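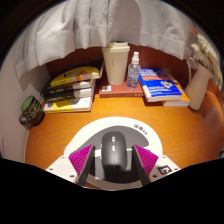 I keep getting into the same argument about handheld grippers, so let me put my side down in one place. My view is that a messy desk beats a clean lab bench, and by a lot.

The usual plan is to clear a table, bolt down some lights and record 1,000 tidy grasps of the same mouse. We did that for Jeltitura last August. The numbers looked great, and then the policy met a real desk with books stacked crooked and a mug parked by the wall, and it fell apart (I was grumpy for days!). So we took the gripper into people's homes in Sanwood and recorded 400 demos across 24 desks. That's less than half the data, and it did better on every desk we'd held back for testing.

I know the objection. Saha, the cleaner dataset everyone likes to compare against, is easier to debug, and when something fails you can usually say why. Fair enough - I've lost whole evenings trying to work out if a bad grasp came from the lighting, the clutter or just my own sloppy wrist. A small marker on the gripper plate only helps you so much there.

But I'd still take the headache. A computer mouse is smooth and rounded, and people pick it up in all sorts of ways depending on what's crowded in behind it. You don't get that variety from one person at one bench, however many hours they put in. If I had budget for 3 more weeks of collection, I'd spend all of it on new desks and none on repeats, and I'd ask people to please not clean up before we come over.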